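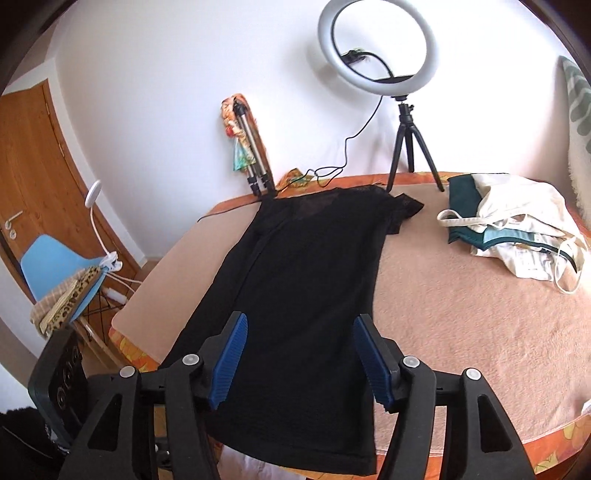
Figure 3. Black short-sleeved top laid across a table, with a two-jawed gripper at the hem.

4.2 Discount depth and repeat visits

The second model takes return visits within the season as its outcome. Following Solanki and Saxena, a visit was counted only where a till receipt was issued, so browsing without a purchase is missing from the data. Shoppers at the Prinlow and Fultum outlets were asked at the till whether they would join the panel, and 500 agreed. Clothing and kitchenware were entered as separate categories; toys were left out of this model, as the Fultum outlet stopped stocking them in October.

Discount depth was coded as the largest single reduction on the receipt. We considered using the mean reduction across all items, as in the Rada survey, but a basket with one heavily reduced coat and several full-price socks then looks the same as a basket of mild reductions. The two cases are unlikely to feel alike to the shopper.

Of the panel, 32 per cent came back at least once. Return visits rose with discount depth for clothing up to a reduction of 67 per cent and were flat beyond it. For kitchenware the slope was small and its sign changed when the opening weekend was dropped. We therefore place little weight on it.

Queue length was recorded by shop staff at fixed times and matched to receipts by hour. Long queues lowered the odds of a return visit at Prinlow but had no clear effect at Fultum, where the tills sit further from the entrance - a difference in layout that the model does not capture. Adding a term for the outlet reduced the queue coefficient but left the discount terms almost unchanged.

Seven receipts could not be matched to a panel member and were removed. Voucher use, which was central to the Qiu scheme, was too rare here to be modelled on its own and was folded into discount depth. Standard errors are clustered by household, and the full set of estimates is given in the appendix.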